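Lifting wipe marks and tissue lint from a cream printed tablecloth without losing the print

hemwidth

I have a cream cloth with botanical prints on it: green branch with pointed leaves, dark red plant with umbrella-shaped heads made of dots. It was sold by Gistier under the pattern name Vinby and I paid $34 for it. The sewn-in label says cotton, warm wash, do not bleach, warm iron, do not tumble dry. No mention of any finish or coating, but water beads on the surface for a few seconds before it soaks in, so I suspect there is one.

The cloth is used daily and stays on the table between washes. It gets cleaned in place with whatever is nearest, usually a tissue or a pre-moistened wipe. Over the summer two separate problems have developed.

First, lint. Dry tissue dragged over a damp patch sheds fibre, and the fibre beds down into the weave. On the cream ground it is hard to see. On the dark red leaves it shows as a grey-white bloom, and brushing by hand seems to push it further in. A normal wash removes some of it and spreads the remainder evenly over the whole cloth.

Second, rings. Where a wipe has been used on a small spill there is now a faint outline, darker at the edge than in the middle. The rings are visible in side light from the window and close to invisible under the ceiling light. They don't feel sticky. They were still there after one machine wash at the label temperature with a standard liquid.

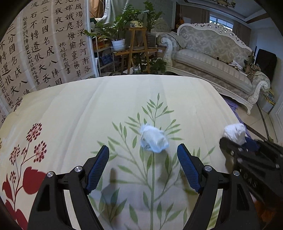

I did a rub test on the print at the underside of the hem with a white cotton rag and plain cold water. The green gave nothing. The dark red gave a trace of pink after prolonged rubbing, enough to see on the rag and not enough to see as a loss on the cloth. I have not repeated the test with detergent or with warm water.

What I would like to know:

- whether the rings are residue from the wipe, migrated soil, or something happening to the finish
- how to get tissue fibre out of a fairly open weave without raising a nap on it
- whether the red can be expected to bleed further if I soak the whole thing, and if so how to limit it
- what to use at the table in place of tissue and wipes

The machine is a front loader with a delicate cycle and an extra rinse option. Tap water in Plestville is moderately hard. I would prefer not to buy a specialist product if ordinary laundry supplies will do the job. I don't own a dryer.

coldrinse

The rings first, as they determine how you treat the rest.

A ring with a dark edge and a clean middle is the usual pattern for anything that has been spot-wetted and left to dry. Liquid moves outward through the cloth, carries dissolved material with it, and deposits that material at the limit of the wet area where evaporation is fastest. The material can come from the wipe (surfactant, preservative, humectant), from the original spill, or from old detergent already in the fabric. In practice it is a mixture. Plain water on a cloth that was poorly rinsed will produce the same thing.

You can separate residue from finish damage with a simple test. Take an eye dropper or a teaspoon and put one drop of water on a ring edge and one on an unmarked area of the same cream ground. If the drop on the ring soaks in at once and the other beads, the finish has been disturbed there. If both bead for a similar time, you are dealing with residue sitting in the cloth. Residue comes out. A patchy finish doesn't come back, but you can remove the rest of it over several washes so that the cloth at least behaves evenly.

For residue, more detergent is the wrong direction. Procedure I would follow:

Shake the cloth outdoors and leave it to dry completely before doing anything else. Tissue fibre releases far more easily from dry fabric than from damp fabric.

Lay it flat on a hard surface and go over it with a lint roller, lifting straight up at the end of each pass. Work along one thread direction, then along the other. Don't use a stiff brush on the printed areas. If the red is pigment held on with a binder, which the pink trace does not rule out, abrasion will take the colour off before it takes the lint off.

Fill a laundry trough with cold water, enough for the cloth to move freely. Add nothing. Submerge it, press it down a few times, drain, and look at the water. Foam in the first soak tells you there was detergent left in it. Repeat until there is no foam.

Wash on delicate, cold, with the extra rinse selected and 2 teaspoons of liquid detergent with no optical brightener and no softener. Brightener on a cream ground shifts it toward a cold white, and it will do so unevenly if the finish is uneven. Wash it alone.

Remove it as soon as the cycle ends and dry it flat or over two parallel lines, out of direct sun. A cloth folded over a single line while wet will put a fold line of residue exactly where you don't want it, and the red half can mark the cream half while they are in contact.

On the bleeding: a trace of pink from cold water and prolonged rubbing is acceptable for a dark red. I would repeat your hem test with a drop of the diluted detergent before committing. If the rag comes up noticeably pinker than it did with water, shorten the soaks to the minimum and keep the cloth moving. Long static soaks are where a red will settle onto the neighbouring ground. Salt and vinegar are often suggested for setting colour. Neither fixes a finished commercial print in any useful way. Vinegar in the final rinse does have some use with hard water, but for mineral deposit and not for dye, and I would leave it out until you know how the red responds to acid.

Ignore anyone who suggests a hot wash to shift the rings. At 80 degrees you may well shift them, along with the finish, the print and a portion of the length.

For daily use, a flat-woven cotton tea towel, damp and well wrung, works better than tissue. Blot. If a spill needs more than blotting, rinse the towel, wring it again, and feather the damp area outward so there is no abrupt boundary for a ring to form on. Then press with a dry part of the towel until no more moisture transfers. Tissues are fine on the face and poor on fabric: the short fibres are held together weakly and separate when wet. Most wipes are built on a stronger non-woven sheet and leave less lint, but they leave their liquid behind.

tablewares_and_tins

I have had the same sort of cloth on a kitchen table for a few years and I just wash it with everything else and it's fine. The red went a bit lighter in the first few washes and then stopped. If the marks only show in side light I would leave them.

For tissue fluff, a rubber glove. Put it on dry and stroke in one direction. Works on car seats as well.

sizing_and_starch

Agree with most of the long reply, with two corrections and an addition.

The water drop test is sound but should be done on a cloth that has been dry for some hours, and on several points along the ring. A single drop on a single point is affected by whatever happened to land there. Drops should also be kept off the printed areas, as a binder will repel water on its own account and tell you nothing about a finish.

The rubber glove suggestion is reasonable on upholstery. On a light plain weave it grips the yarn as well as the lint and will shift the threads if you press. If you try it, have someone hold the cloth taut at the far side or clip it to the table edge, and keep the pressure low. A lint roller is slower and safer. A barely damp cellulose sponge, squeezed nearly dry and drawn lightly in one direction, also collects fibre into small rolls that can be picked off. Stop if it starts leaving moisture.

The addition concerns wear. Household printed cloth is not made to withstand scrubbing. I used to work with the sample books from Lo Presti, whose light table fabrics were quoted at 3000 rubs, which is low beside anything intended for seating. Daily wiping in the same place is an abrasion test in itself. The area in front of each seat will go first, and dark solid shapes such as leaves show it before fine stems or dotted clusters do, simply because there is more continuous colour to break up. Turning the cloth every time it goes back on the table spreads the wear. With a directional print you may not like how it looks reversed.

Iron on the reverse only, while it is still slightly damp, with no steam over the old rings. If there is residue remaining, heat will darken it and you will then have a brown ring in place of a faint one. Check in side light before the iron goes on. If the rings are still visible at that point, go back to the cold soaks.

A second cloth in rotation would also help. Most of this comes from cleaning in place for weeks to avoid taking the thing off.

hemwidth

Results so far. The drops beaded equally on and off the rings at every point I tried, so residue. The first soak foamed, the second slightly, the third not at all. The hem test with dilute detergent gave the same faint pink as plain water.

Roller before washing removed the bulk of the lint. What was left on the red leaves came off with the sponge once the cloth was dry again. The rings are gone from one side of the cloth and faint on the other, where the wipes were used most. I'll repeat the soak and wash before ironing.

I tried the rubber glove on a corner and it did pull the weave slightly. It settled after washing.

Contact the moderators | Copyright Plestville Household Help | Back to top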